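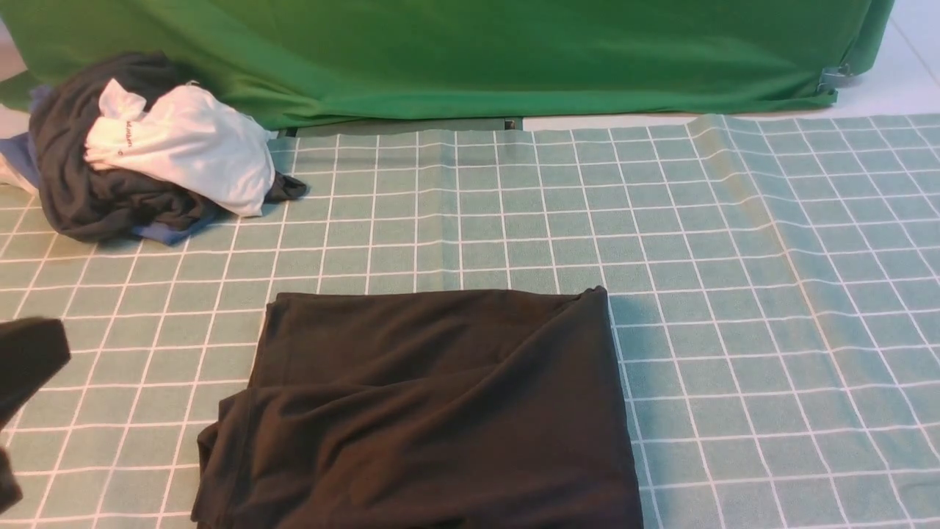 Birnex said Wednesday, August 4, 2021, that its laundry-folding arm will go on trial in September at 2 Lenz clothing stores. The company claims the machine can handle 1,000 shirts between service visits.

Store workers may want to keep their folding boards. In figures Birnex released with the news, the arm took 109 seconds on an average T-shirt - a job most clerks finish before the next customer reaches the counter.

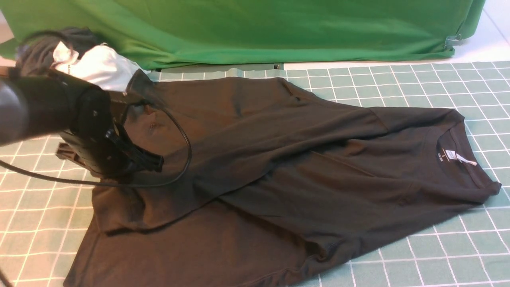
Birnex gave no numbers for hoodies, fitted sheets or anything inside out. Rival Grureo promised a home version of much the same thing two years ago and has yet to sell one. Lenz would not say what the trial costs.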